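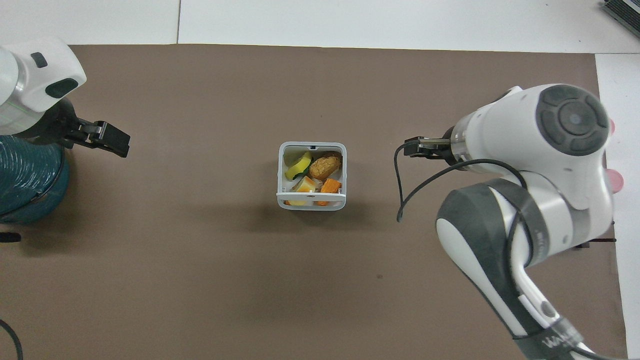
3. Demonstration Procedure

3.1 Workspace and Task

All demonstrations were recorded at a single two-arm station in the Brarndale laboratory. The station consists of a white table, a brown mat that marks the working area, and two robot arms, each fitted with a black two-finger gripper. The objects are toy food pieces and a small white plastic container. They were selected for their differences in outline and in the way they must be held. A wedge can be taken firmly across its flat sides but turns in the fingers when taken near the point. A rounded piece tolerates a wider range of approaches but may roll if touched before the gripper is fully in place.

The task is stated to the operator in one sentence: put the food into the container. The order in which pieces are handled, the choice of arm, and the position in which each piece comes to rest are left open. Earlier work on the Asent collection prescribed all three, and policies trained on that material performed poorly whenever a piece was placed outside the prescribed starting zone. We therefore accepted greater variety among demonstrations and addressed the resulting inconsistency at the review stage (Section 3.4).

3.2 Hand Guidance

In the first mode, the operator stands beside the table and moves the arm directly. Gravity compensation is active, and the joints yield to light pressure. The operator holds the arm above the wrist and opens or closes the gripper with a foot pedal. Joint positions, pedal state, and camera images are written to a common log.

Hand guidance requires little instruction. Most operators produced usable recordings within their first session, and the contact between gripper and object was generally gentle. The mode has two drawbacks. The operator's hands and forearms enter the camera view, so the images differ from those the robot will receive when it acts alone. It is also difficult for one person to guide two arms at once, and recordings in this mode consequently show the arms taking turns even where simultaneous motion would be natural.

3.3 Remote Control

In the second mode, the operator sits at a separate desk and moves a pair of small leader arms. The motion of each leader is copied by the corresponding arm at the table. The software used for this purpose, Pirzada, limits the speed of the follower arms and pauses the session if the two sides drift apart by more than a set amount.
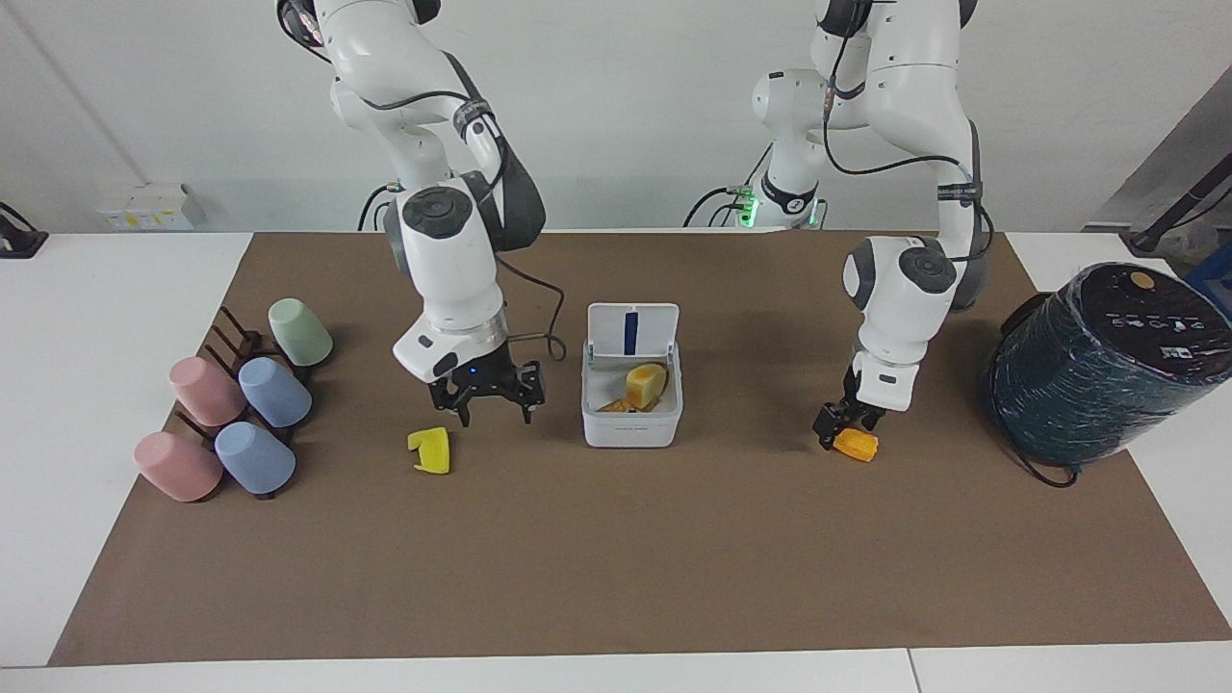
Operators in this mode see the table only through the camera feeds. Depth was the main source of difficulty. In early sessions, operators often lowered the gripper beside a piece, closed on nothing, and tried again. Such attempts were kept when the operator recovered without outside help. A policy trained only on clean grasps has no record of what to do after a missed one, and the recovery motions proved to be among the more valuable parts of the collection.

Releasing a piece called for separate guidance. Operators were asked to bring the gripper over the opening of the container, lower it until the piece was close to the bottom or to the pieces already inside, and only then open the fingers. Pieces dropped from a height tended to bounce against the wall of the container and settle in positions that blocked the next placement.

3.4 Review and Selection

We recorded 259 demonstrations across the two modes, contributed by 8 operators. Each was replayed in full by a reviewer who had not taken part in the recording. A demonstration was rejected if the arm struck the table or the container with visible force, if a person reached into the working area during a remote session, or if the log contained a gap in either the joint or the image stream. Hesitation alone was not a ground for rejection. After review, 200 demonstrations were retained for training.

The review protocol was prepared by Noreen Bajwa and follows the labeling scheme of the Brokwood study, with one change. Brokwood assigns a single quality score to an entire recording. We instead mark the start and end of each grasp, transfer, and release, and judge these segments separately. A recording with one poor release may thus still contribute its grasps. Reviewers reported that the finer scheme took longer to learn but reduced disagreement over borderline cases.

3.5 Training

The retained demonstrations were used to train a policy that maps camera images and joint positions to a short sequence of arm and gripper commands. One policy was trained on each mode alone and a third on both together. Every policy received 3000 training steps under the same settings, and no demonstration was repeated to balance the two modes. The layouts used for evaluation were set aside before recording began and were not shown to the operators. Results for the three policies are given in Section 4.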